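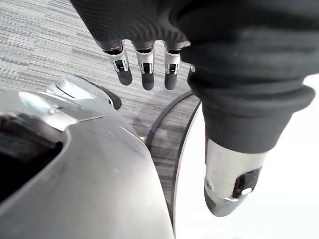

*Fig. 1. Left hand in its black knit cover, thumb over the white surface.*

**Spending plan for the two-handed sorting project, final report, part 2**
Written by Dalva Amaral (with corrections by Minttu Niskanen, who did the spreadsheet)
21 May 2019

Part 1 was Ville's and covers the software. I got the money part, and I'll admit I thought I'd drawn the short straw. I ended up liking it a lot more than I expected!

So, our budget for the whole thing was $3,602. That had to cover spare parts, hand covers, stuff to pick up, stuff to put it in, and shipping (we forgot shipping in the first version, more on that below). The arms and hands belong to the lab and didn't come out of our money, which is lucky for us.

## What we bought first

The biggest line was the fingertip spares. Drornex sells them as a set with the pads already fitted, and the set we needed was $1,980. I spent most of a week in April trying to get that number down. You can buy the tips bare and glue your own pads on, and Ville was all for it, but Lempi Saarinen had tried that last year and the pads kept creeping sideways when the hand squeezed anything. We looked at one of hers under the bench lamp and that settled it. Full set, full price.

Next came covers. The fingers stick out the bottom and the rest of the hand stays wrapped, with a thick cuff rolled up at the base of the thumb. We ordered 12 of them from Zermont, which felt silly when the box came, and I now think it was one of our better calls. The knit snags, and a cover with a pulled loop gets swapped right away so it can't wrap itself into a finger joint. We're down to five clean ones. If you're planning a project like this, please check the cuff size before you order! Ours come a bit long, so you roll them, and it takes some fiddling to keep the roll away from the thumb.

Covers, soft test items, crates, cloths and shipping came to $1,433 together. Add the fingertips and you get $3,413, which left us $189 at the end. Minttu wanted me to say that the $189 was planned. It wasn't, but we did keep it, and it goes back to the department.

## The soft stuff

Our original list of things to pick up was all hard: blocks, cups, a couple of tins. Then Venla Väisänen (our supervisor) read the proposal and wrote "and when it squishes?" in the margin, so we moved part of the tin money over to soft things. These are cheap per piece, but they wear out, and I had put down one of each. Don't do that. You want spares for anything a metal finger is going to pinch all afternoon.
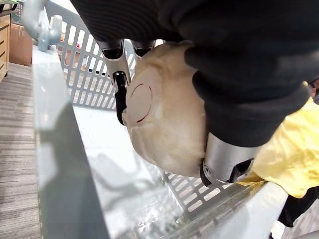 *Fig. 2. Soft cream-colored item in the grip, slotted crate behind it.*

Some of the soft items are plain and some have a bit of drawing on them, like the red oval in Fig. 2. Drawing on things costs the price of a marker, so I'd suggest it to anyone who is tempted by the fancy printed sets in the Eskola catalog. I was tempted for two whole days.

The crates were another one I changed my mind on. I had solid-walled bins in the first draft, and then Ville pointed out that the slotted kind is lighter to haul around and was also cheaper where we were buying. Sold. The slots do throw a busy pattern on the bottom when the lights are on, and I'd want to test that with the cameras before buying a stack of them again.

## Stuff I got wrong

- Shipping. The first draft had zero for it. Zero!
- I counted one set of fingertips as enough for both hands. It is, as long as only one hand has a bad week.
- I asked Amia for a quote on table clamps and never wrote down how long it was good for. It ran out, and we borrowed clamps from Lempi.
- Cloths. I bought them all in one size, and we really wanted some little ones too.

## For next year's group

Get your quotes early in April and put the end date of each one in the sheet, in its own column. Minttu's sheet has that column now and it's colored orange, so you can't miss it. Order the fingertips before anything else. The leftover clean covers are in the second drawer, folded, with the snagged ones in a bag behind them in case someone wants to practice rolling cuffs.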